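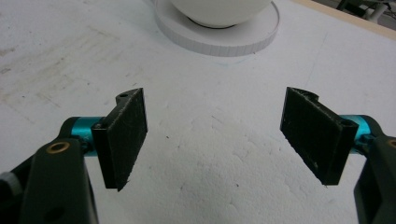

The Wipe-Clean Promise

Why the table that never stains keeps getting sold to us

Sometime in the last ten years the word "wipeable" stopped being a plain description and turned into a selling point worth paying extra for. It is on desks, on kids' craft tables, on kitchen counters and on the rolls of covering sold to protect all of those. I have spent most of a winter reading the small print on these products, and I have come away thinking that very little of it would survive a school bake sale.

Take the Ranell counter range, which was relaunched in November with a new finish and a higher price. The brochure says the surface "resists everyday staining." I asked the company what an everyday stain was. The reply listed water, milk, cold tea and "light pencil." Coffee was described as an occasional stain. Turmeric, beet juice, red wine and hair dye were all grouped under misuse, along with knives.

I don't know many kitchens where coffee is occasional.

Ranell is far from the worst. Mekus, which makes desks for home offices, promises 1000 wipe cycles without visible wear. It sounds like a lot until you do the sum. Somebody who wipes a desk every day gets through that in less than three years, and the desk is priced like something you leave to your children. The test itself uses a damp cotton pad and clean water. No grit, no crumbs, no spray cleaner. The company confirmed this to me without any sign of embarrassment, and pointed out that competitors don't publish a figure at all. That is true, and I'd give them some credit for it if the number weren't printed in such large type on the box.

What gets tested and what gets dirty

The trouble with the whole category is that testing is done in neat drops. A lab puts a measured amount of something on a flat sample, leaves it for a set time and wipes it off. Grorden, which sells vinyl table covers by the yard, leaves its drops for 90 seconds. When did you last get to a spill in 90 seconds? Mine are found the next morning, usually by elbow.

Drops are also the easy part. Most of what ruins a surface at home never gets spilled. It gets rubbed in a little at a time by sleeves, the bottoms of pans, cardboard boxes and things that were on the floor a minute ago. There is no standard drop of that, so it doesn't appear in the charts.
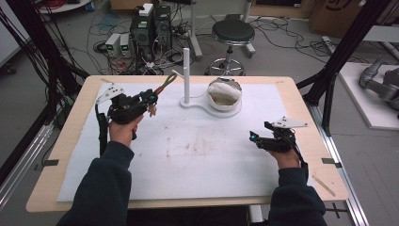

Covers are where the industry's logic goes properly in circles. You buy a table with a tough finish, and then you are sold a cover to keep the tough finish safe, and before long you're worrying about the cover. White is still the favorite color for these, on the theory that it looks clean and shows you what needs wiping. It certainly shows you. On a white sheet clipped to a light wooden tabletop at the left and right edges, the corners can be as tidy as you like, and your eye still goes straight to the middle, to the faint brown smudges and the streaks of dirt. No spill test I was shown has anything to say about marks like those, and no seller I spoke to could tell me which of their covers would come clean of them.

Kowalczyk, a small firm that makes covers to order, was the only one to tell me flatly that a cover is meant to be thrown away. Its cheapest costs $12 and the firm expects it to look bad within a year. I found this so refreshing that I nearly bought one, until I read that the "studio" version, same material with a stitched edge, costs $300. The stitching, I was told, is decorative.

The cleaner problem

Then there is the question of what you're allowed to wipe with. Ranell voids its guarantee if you use anything with bleach. Mekus rules out alcohol, Grorden rules out "abrasive cloths" and, on a separate page, paper towels. Put those together and a household with one of each would need a chart on the wall. Warm water and a soft cloth are approved by everybody, and they do a fair job on the same mess that warm water and a soft cloth took off my grandmother's oilcloth.

I did ask each firm for a photograph of one of its products after five years of family use. Two sent me showroom pictures - bowl of lemons, no people. One said it would look into it. Kowalczyk sent a price list.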